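Workshop > Small Projects > Kids' Blocks

4 min read

Last updated: January

Getting a Silky Finish on Little Wooden Shapes

I love making shape blocks. Stars, hearts, cylinders, whatever fits on the offcut in front of me. They use up scraps that would otherwise sit in a bucket for years, and a bright set of them cheers up the whole shop! Here are the habits that have made mine better, most of them picked up the slow way.

Trace, then cut fat. Stay a pencil line's width outside your mark on the saw and let the sander bring you in. Stars are where this pays off most. If you saw right to the line in those inside corners you'll be chasing a nick all the way down, and by the time it's gone one arm is skinnier than the rest.

Blunt the star points on purpose. A sharp point looks great for one afternoon and then it dents, or it finds somebody's foot. Two strokes with a file on each tip, then paper, and the star still reads as a star.

Wrap sandpaper around a dowel for the dip at the top of a heart. I went years using a folded corner of paper and my thumb. The dowel does it in a minute and the curve comes out so much smoother.

Raise the grain before you paint. Wipe each block with a damp rag, let it dry overnight, then knock the fuzz back with fine paper. Glenys Grimshaw taught me this one and I was a skeptic (an extra night of waiting, really?) until I did half a batch each way and put them side by side. Never skipped it again.

Paint thin. Three thin coats beat one thick one every time, and thick paint pools at the bottom edge and glues the block to whatever it's standing on. I do the sides first, standing the block on a couple of pushpins, and leave the top for last so I can hold on to something.

Pick a small palette and repeat it. Red, green, blue and a warm yellow-orange will carry a whole set, and if you make more than one shape in the same color the kids get two sorting games out of it.

Use a nice board for checking your work. Mine is a pale piece with wavy grain that I couldn't bring myself to cut up, and it has turned out to be the handiest thing I own. A light, flat surface shows up wobbly bases right away, and the colors just sing against it.
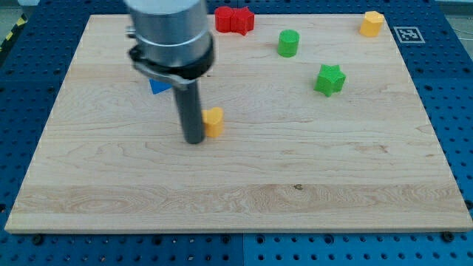
Give every block the tap test while you're at it. Set it down, tap one side of the top with a fingertip and listen. A click means it's rocking. Lay a full sheet of 120 grit on something dead flat, rub the base in a figure eight, and try again.

Spread them out, too. When they're all bunched up in a tray you miss the one with the drip. With some space between them you'll catch it, and you'll also notice if the heart came out chunkier than everything else (mine always does).

Last thing: give the paint a good long cure before you box them up. Dry to the touch is a long way from hard, and two freshly painted blocks pressed together in a warm closet will become one block. Ask me how I know! I put a strip of wax paper between layers and leave the lid off for the first couple of weeks.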